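A day with a car that helps drive itself

Some cars can do part of the driving. On an open day at Kornberg, children and parents were able to see how one of these cars works and talk to the people who test it.

The car belongs to a company called Inurero. From the outside it looks much like any other car. The difference is in the computer, which gets its information from cameras and other sensors.

Leen Haddad is one of the test drivers. She sits behind the wheel the whole time the car is on the road. The computer can steer and brake, but Leen has to be ready to take over. Her feet stay near the pedals and her hands stay close to the wheel. She had 15 days of training before her first trip.

What does the computer do?

A camera takes pictures of the road many times each second. The computer looks through each picture for things it has learned about: cars, vans, people, bikes, signs and the edges of the road. This is called detection.

Next it has to work out where those things might go. A parked car will probably stay where it is. A van on the road might slow down or turn. The computer makes a guess, checks the next picture, and changes the guess if it needs to.

How does it learn?

Traian Ciobanu runs the learning program, which is called Bucur. He showed visitors how people draw boxes around things in road pictures and give each box a name. The computer practises on these pictures until it can find the right things without help. One practice set has 528 pictures in it.

Children at the open day had a turn at drawing boxes. They worked in groups of 4 and did one picture each. Trees were the hardest, as it is not easy to decide where one tree stops and the next one starts.

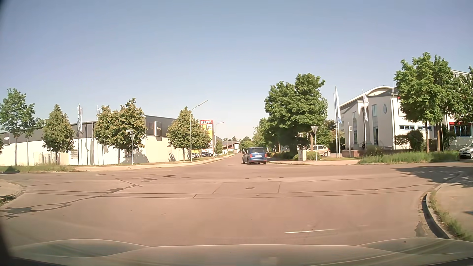 Intersections take a lot of practice. Cars can come from more than one direction, and trees or buildings can hide part of a road. Shadows are tricky too. A dark shadow on the asphalt is flat and safe to drive over, but a computer that is still learning may mix it up with something solid.

If the computer is not sure, it slows down and beeps. Leen then drives the car herself. After the trip, she and Traian look at the pictures together to find out what confused it.

Words to know

Sensor: a part that collects information, such as light or distance.

Detection: finding a thing and knowing what kind of thing it is.

Test driver: a person who checks how a car behaves on the road.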